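Grirkura Café Stop Handlebar Bag

$369, or less than you have already spent on bottle cages

Capucine Hoarau designed the Grirkura after a long ride out of Hinmont, during which a slice of almond cake spent four hours in her jersey pocket. She ate it anyway. The bag is for everyone who rides for the food and would like it to arrive in one piece.

It straps to drop or flat bars and holds a light jacket, a phone, a wallet and a respectable lunch. The padded divider lifts out, so soft fruit can travel on one side and your tools on the other. Bananas remain your own risk. 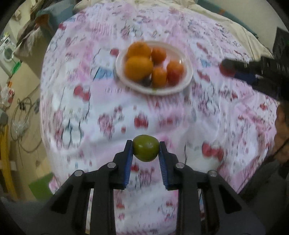

One piece of green fruit, pre-ride.

Details
Volume: 12 liters
Fabric: waxed cotton, made by Maillard
Closure: roll top with one buckle you can work in gloves
Colors: olive, rust, Vedel blue
Weight: more than your fastest friend would approve of

Our tester Didier Coste put 2000 miles on his, most of them between bakeries. He reports one scuffed corner and a permanent smell of coffee – we don't count either as a fault.

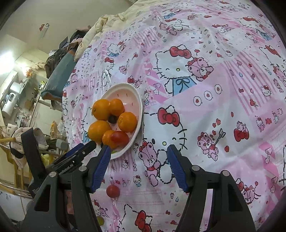

Orange citrus and a few others in the bowl.

Care
Brush off dry mud, wipe with cold water, hang up to dry. Please don't machine wash it. Rewax every October, or whenever you remember.

Shipping
Olive and rust ship now. Vedel blue is back in stock on 26th May. Spare straps are sold separately.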